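Print this article
E-mail to a colleague

4. Outerwear in the household: storage, repair and length of use

4.1 Background to the household survey

The third part of the Tiltirside study was concerned with padded outer garments, and in particular with how long they stay in use once they have been bought. Earlier work by the present authors (Petridis and Temba, Section 2) dealt with shirts, trousers and school clothing, which are washed often and wear out in places that are easy to name. Padded jackets are a different matter. They are worn for part of the year, washed seldom, and put away for months at a time. Respondents found it hard to say when such a garment had come to the end of its life, and many kept jackets which they no longer wore.

A total of 400 households took part. Each was asked to name one padded jacket in present use and one which had been given up in the past five years. Interviews were held in the home, in the room where the clothes were kept, and were led by Imani Bakilana and Kiprono Wanyama. Bedrooms were the usual place. Respondents were free to fetch garments and lay them out while they spoke, and the interviewers noted the condition of the shell, the filling, the collar, the cuffs and the fastening under the headings given in Table 3.

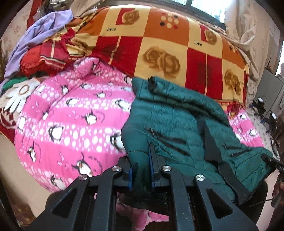
The fastening was the part most often blamed when a jacket was given up. Respondents spoke of sliders that had come away on one side, of teeth that parted below the chest, and of pulls that had been lost and replaced with string or a paper clip. Few had sought a repair. The two mending shops in Tiltirside, Lilell and Magesa, both offered to fit a new zip, but the charge was felt to be high when set against the price of a new jacket of the cheaper sort. Where a jacket had cost more in the first place, or had been a present, the owner was more willing to pay.

Loss of filling came second. Here the wording of the question caused some difficulty. "Flat" was used by some respondents to mean that the jacket was less warm than before, and by others to mean only that it looked thin after being stored under other things. The interviewers were told from the second week onwards to ask which was meant. Answers gathered before that change have been kept in the totals but left out of Figure 4.

4.2 Storage between seasons

In 90 households, padded jackets were kept in the same place all year, most often on a hook or a rail near the front door. The remainder moved them in spring. The places given were the top of a wardrobe, a drawer under the bed, a suitcase, and the home of a relative with more room. Vacuum bags were known to most respondents but had a poor name among older ones, who held that the padding never came back as it should.

The question of folding drew longer answers than had been expected. A quilted garment does not hold a fold in the way a shirt does. The channels push against one another, the collar stands up, and the sleeves will not lie flat across the front unless the air is pressed out first. Three methods were described: folding in half along the zip and then in thirds; rolling from the hem; and pushing the whole jacket into its own hood or into a pillowcase. The last was the quickest and was the method of choice among respondents under thirty.

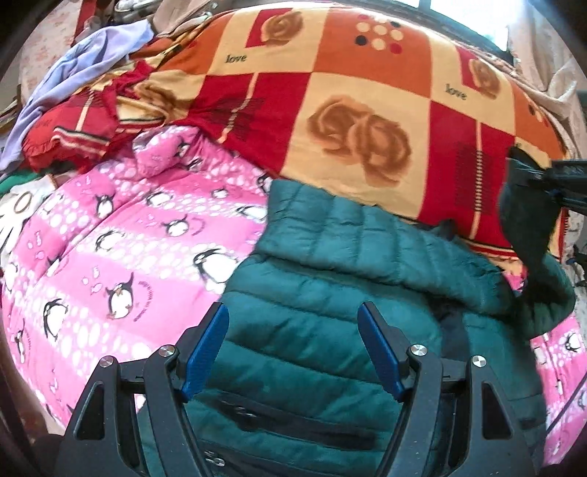
Nothing in the survey data shows that any of these methods shortens the life of the garment. Stitching along the channels was found to be sound in nearly all of the jackets seen, whichever way they had been stored. Damp was a far more serious cause of loss. Jackets put away in lofts or against outside walls were given up for smell or mould in 40 cases, and in most of these the owner said that the jacket had otherwise been fit to wear.

4.3 Cuffs and edges

Wear at the cuff was recorded on its own, at the suggestion of Crisanto Dalisay, whose earlier survey of work clothing had shown it to be a fair guide to how much a coat is used. Cuffs were sorted into three kinds: elastic set into the shell fabric, a separate knitted or ribbed band, and a plain hem with a tab. Ribbed bands collected more dirt and lost their stretch sooner, but respondents liked them better in wind. Elastic set into the shell was thought to last longest.
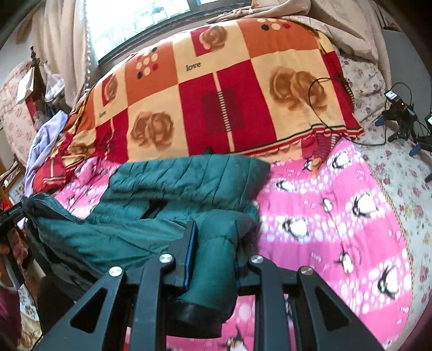
Replacement of a cuff is a simple job for anyone who owns a sewing machine, yet hardly any respondents knew that it could be done. When the matter was raised with the two mending shops, both said that they were asked for it once or twice in a winter. The Flilar leaflet on home mending, which was handed out at the close of each interview, gives a page to cuffs and has since been reprinted with larger drawings. The print run in March was 1,285 copies.

Taken as a whole, the answers in this section suggest that padded jackets leave use through small faults in the fastening and the edges, and through damp, well before the shell or the filling has failed. Section 5 sets out the costs of repair by type of fault.

Figure 4. Padded jacket in domestic surroundings (see 4.1 to 4.3).

Print this article
E-mail to a colleague

Reader comments (3)

H. Okello
Could the authors say whether children's coats were counted? In our own work these are handed on so often that "length of use" means very little for any one household.

Kiprono Wanyama
Adult sizes only. Children's coats were left out for the reason you give, and we hope to treat them in a separate paper.

Retired machinist
I fitted zips for many years and would add that the lining is what makes the job dear. You have to open it along the whole front edge and close it again by hand at the collar. Also, Table 3 has "gusset" where I think you mean the wind flap.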